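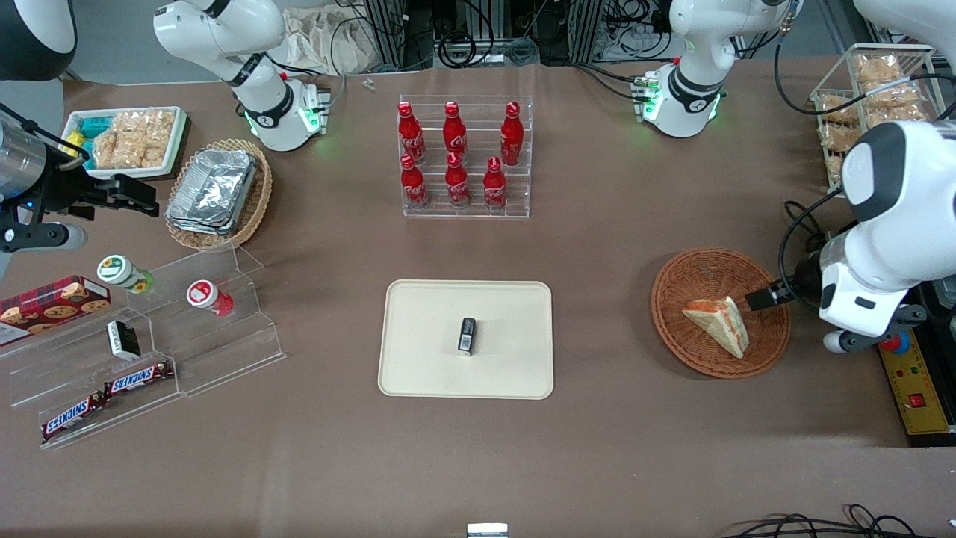
Hi, I'm Chelsea Furnival, and I run Velolano, a very small company that takes people walking and cycling along the lake shore, village to village, with their bags sent on ahead. I need a second tour leader for next season, and I'd love to find someone before the end of October so we can ride the routes together while the paths are still quiet.

## Tour leader, walking and cycling (seasonal, April to October)

Some background first. I started with one route, the loop from Clulell up over the pass and back down along the water, and for three years I led every single departure myself. Last season we carried 584 guests on four routes and I had exactly one weekend when I slept in my own bed. Rostam Soltani has been leading with me since spring and he's wonderful, but he and I can't be in three valleys at once!

### What you'd be doing

You'd lead groups of up to 12 on trips of five to seven nights. Most of our guests are in their fifties and sixties, fit enough, curious about everything, and very interested in lunch. A normal day starts with breakfast at the guesthouse at 7:30, a chat about the route, luggage out by the door, and then we're off. You walk or ride with the group, tell them what they're looking at (the old customs house, the chapel, why the ferry stops where it does), and fix the odd flat tire. In the evening you sit down to dinner with them. Some leaders find that part harder than the climbing - you need to like company.

The high point of the Clulell loop is the pass, at 1,533 meters. You should be able to get up there on a loaded bike and still be pleasant at the top.

You'd also:

- call ahead to the guesthouses and the boat
- keep the trip cash and receipts in order
- write me half a page after each trip (what the path was like, which rooms were bad, who to thank)
- help Farzad Mousavi in the workshop for a week in April, getting the bikes out of storage

### What I'm looking for

You've led groups before, outdoors, somewhere. It doesn't have to be here. You hold a current first aid certificate and a driver's license, and your English is good enough to tell a long story in. Any second language is a big plus. I don't care about a tourism degree, though if you have one, fine, tell me what you got out of it.

If you know the shore already, great. If you don't, I'll send you my route notes and you'll spend your first two trips as second leader with me or Rostam.

### Pay and the practical stuff

- 700 euros per week on tour, plus your room and all meals
- workshop and training days paid at a day rate, which we'll agree on when we talk
- a shared apartment in Clulell between trips, above the Ghasemi bakery (it gets noisy at 4 a.m., I won't lie)
- at least two full days off between departures
- a bike for the season, or a mileage payment if you'd prefer your own

### How to apply

Send a letter and a resume to Nasrin Dehghan at the Velolano office. One page each is plenty. In the letter, please tell us about a day with a group that went wrong and what you did next. I read all of them myself.

We'll do a phone call first, then I'll invite a few people out for a two-day ride. We cover your train fare and your room for that.

Questions are very welcome before you apply. Nasrin is in the office most mornings from 9 until noon, and I'm usually reachable after dinner.

Chelsea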